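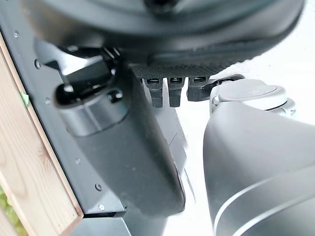
Too slow for the money, was the word from the packing floor at Howells, and they'd had the arm on a trial lease since July. Fair enough. But slow at what? Went out to Wanport to find out, because the people selling the thing tell a different story and the brochure tells a third.

The product is the Riston bench kit. One arm, one gripper, a small camera down at the wrist, a controller you can lift with one hand, software on a stick. You bolt it down, plug it in, and teach it by dragging it through the job. No code, says the box. Mostly true.

Set-up first. Two hours, they promise. Ours took most of a morning, and a fair bit of that was hunting for the right hex key. The manual is a shocker - the cable page comes after the power-on page, and the wiring diagram is printed so small I ended up photographing it with my phone and zooming in. Once it's going, though, it's a calm sort of machine. Quiet. The joints hardly hum. You can have a conversation over it.

Teaching is the good bit. Grab the wrist, hold the button, move. Let go, and it plays the move back. I had it shifting small parcels from bench to tray before lunch, with 5 practice runs and one dropped box. My fault, the drop. Wrong grip setting.

Then the speed. Howells has a point. Over one full shift at Wanport the kit moved 138 parcels with one person keeping half an eye on it. A decent packer would leave that for dead by morning tea. If speed is the whole job, save your money.

It isn't the whole job at Hinville, the other site I called in on. Short runs there, odd shapes, a new layout every few days. They like that it can be re-taught while the kettle boils, and they run it late, after everyone's gone home. At 9 pm nothing else in the building is packing anything, so slow is fine.

Gripes. The wrist camera hates glare. Put the bench near a big window and the picture washes out, and the arm starts second-geussing where things are. A blind fixed it for us. The emergency stop is on the wrong side if you're left-handed. Replacement finger pads only come in a full set, and they scuff quicker than you'd like. Support answers the phone, which was a nice suprise, but parts take ages.

Price. The lease is nearly $2000 a month, with service in and travel out, so ask how far away your technician lives before you sign. Buying outright is possible but they don't push it, and the quote I got came with more asterisks than numbers.

Would I take one? For a small shop with fiddly work and a lot of quiet hours, yes, on the short lease, with the extra set of pads thrown in. For a flat-out packing line, no. Howells is sending theirs back at the end of the term. Hinville has asked for a second.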